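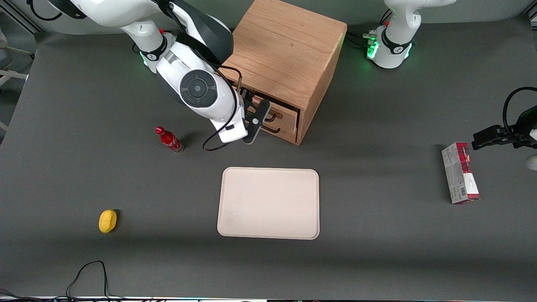
Nabila Nasution

4. Assessment of the Flindix Tabletop Kit

4.1 Scope of the assessment

The Flindix kit is offered by Testirik as a complete two-arm station for household manipulation. The purchase price covers the arms, the grippers, the wrist cameras, a fixed camera, the control software and one year of remote support. The buyer supplies the table and the objects. This section reports on the kit as delivered to the Skulport laboratory and does not cover the mobile version, which was not available to us at the time of the work.

Our interest was practical. Laboratories of modest size often buy a kit of this kind in the belief that the time between delivery and the first usable recordings will be short. The sales material supports that belief but gives little detail. We therefore set out to record what a buyer has to do, in what order, and where the written instructions fall short. Performance of learned policies is treated separately in Section 5.

4.2 Installation

Installation was carried out by Hafiz Oei and Rosemarie Buschmann, neither of whom had worked with the product before. They followed the printed guide and did not contact the supplier until all steps in the guide had been completed. The mechanical work took 125 minutes. Software setup took longer and was spread over 2 days, mainly on account of a license file that had been issued for a different controller.

The guide is clear on the mounting of the arms and weak on everything that follows. It gives a single drawing for cable routing, and that drawing shows the arms at rest. Once an arm extends over the work surface, the cable at the wrist takes a different path. In Figure 1, with the right gripper at the drawer handle, the thin black cable hangs in an open curve to the left of the gripper. A curve of this size can catch on an upright object, and we would ask the supplier to include a clip or a short sleeve with the next version. Cables on the table itself were also left to the judgment of the installer. The guide says only that they should be "kept clear of the work area," a phrase that appears three times without a distance.

Joint calibration is well handled. The routine runs without help from the operator, reports its result in plain terms and refuses to continue if a joint lies outside its limits. We repeated it each morning. The status lights at the base of the arms are easy to read from the operator's seat and were preferred by both operators to the status window on the screen.

4.3 Tasks and procedure

Two tasks were chosen from the supplier's own list so that the kit would be judged on work it is sold to do. In the drawer task, one arm opens a small wooden cabinet by its bar handle while the other arm stays clear. In the packaging task, a carton is picked up from the table and moved to a tray. Each task was attempted 100 times under direct operator control. The attempts were divided evenly between the two operators and spread over 16 working sessions.

Other objects were left on the table during the drawer task. This follows the practice described in the Tarigan protocol, under which the work surface is set out as a household surface might be, with food packages, bottles and small items near the target. The position of these objects was changed between sessions but not between attempts. An attempt was stopped if the operator asked for it, if either arm reported a fault or if the time limit ran out.

Operators were asked to note any moment of doubt in a written log directly after the attempt. The log had no fixed format. Prasetyo Setiawan later grouped the entries by cause without knowing which operator had written them.

4.4 Drawer task

Most log entries for the drawer task concern the approach to the handle. The handle sits low on the cabinet, and the wrist must come down in front of it with the fingers at the right height. Both operators found the fine-motion setting too coarse in this range. The software allows a lower speed to be entered by hand, although the setting is not mentioned in the guide and was pointed out to us by the support desk. With the lower speed in place, entries of this type became rare.

A second group of entries concerns the fixed view. From the camera position recommended by the supplier, the top and side of the cabinet are well covered, but the wrist housing is large and comes between the camera and the handle in some arm positions. Operators then relied on the wrist view alone. We moved the fixed camera to the other side of the table for the last sessions – a change that helped with the handle and made the far end of the table harder to read. The kit would gain from a second fixed camera, which Testirik sells as an extra.

No damage to the cabinet, the handle or the fingers was recorded.

4.5 Packaging task

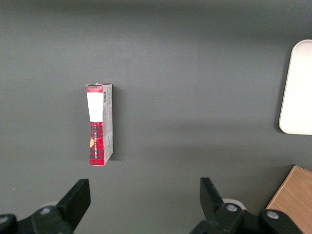 The wrist camera is the part of the kit on which the packaging task depends most, and the choice of lens deserves comment. It is wide enough to keep both fingertips in view when the gripper is spread, together with a large area of table ahead of them. Operators can therefore judge the lateral position of the carton against the fingers themselves. In Figure 2 the plaid carton lies ahead of the open fingers and nearer to the left one, and the correction needed before closing is plain from this single view. The cost is at the bottom of the picture, where the gripper hides part of the surface: the wooden board in the lower right corner is partly covered by the right side of the gripper. Small items in that region may be missed.

Cartons with worn ends gave rise to more log entries than those in good condition. Where a flap had creased or come partly open, operators tended to grip farther along the body of the carton and to correct the angle after lifting. The kit has no force display in its standard form. Both operators asked for one, and the support desk confirmed that the measurement is present in the raw data but is not shown on screen.

Placement in the tray was limited by depth. The wrist view gives few cues to height above a plain surface, and a low rim is of little help. Aisyah Tambunan suggested marking the rim with tape of a strong color, which the operators adopted and kept.

4.6 Support and documentation

Requests were sent to the supplier by e-mail and through the web form. Replies by e-mail were complete and courteous. The web form returned an automatic message in each case and, in one case, nothing further. The replacement license file was received on Mon 4 August and worked at once. A revised guide has been promised for December; we have not seen a draft and cannot say whether it covers cable routing or the low-speed setting.

Spare fingers are sold in pairs and can be changed with the tool supplied. The data format is open and is described in a separate document, which we found accurate in every field we checked. The export tool writes camera streams and joint states to one folder per attempt, and the folder names follow the local clock of the control computer. Laboratories that use more than one station should set the clocks to a common source before the first session.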